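Ticket 657 – Nightly label export from Ladley stops partway
Opened: 30/04/2018
Product: Kekgate sync client, Dondham site
Priority: normal
Status: closed, fix applied

Reported problem

The nightly export from the Ladley stock database to the Kekgate share writes 200 rows and stops. No error on the console. The job is marked complete in the scheduler, so the morning label run starts with a short file and the later part numbers get no labels. A manual run from the server desktop writes the full file.

Environment

Ladley server on the wired network, export folder mapped as drive K. Sync client runs as a service. The Tan label printer reads from the same share. No changes to the printer queue during April.

Checks made

1. Compared the short file with the full one. The rows match up to the cutoff. Last line is complete, with a normal line ending, so this is not a disk write cut in the middle.

2. Free space on the share is fine. Quota is not set for the service account.

3. Raised the log level to verbose and reran under the scheduler. The log shows one page of results fetched, then a request for the second page, then a timeout after 30 seconds. The client treats the timeout as end of data and closes the file. That accounts for the missing error.

4. Opened the item records on either side of the cutoff. All open without delay.
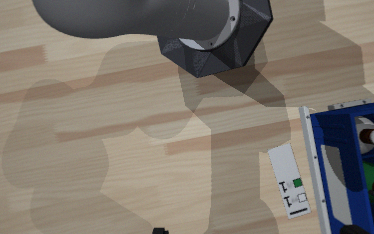
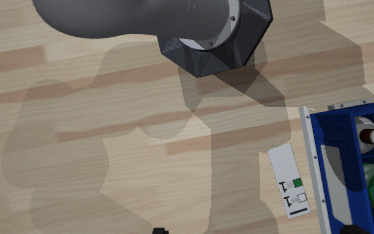
Wood grain is clear at full size in all three, no corruption. 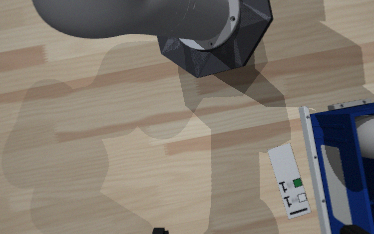

5. Ran the second page query by hand as the service account. It took 35 seconds. Same query as the desktop user took under one second. The service account was missing from the read group for the index table – the database fell back to a full scan.

6. Checked group membership history. The account was dropped when the old export group was merged. The desktop user belongs to a different group and was not affected.

Fix

Added the service account to the read group. Restarted the sync service. Reran the job from the scheduler: full row count, file matches the manual export. Log level set back to normal.

Left open

The client should report a timeout as a failure. Logged as a separate request with the vendor. Until then the label run compares the row count with the database before printing, and holds the queue if they differ.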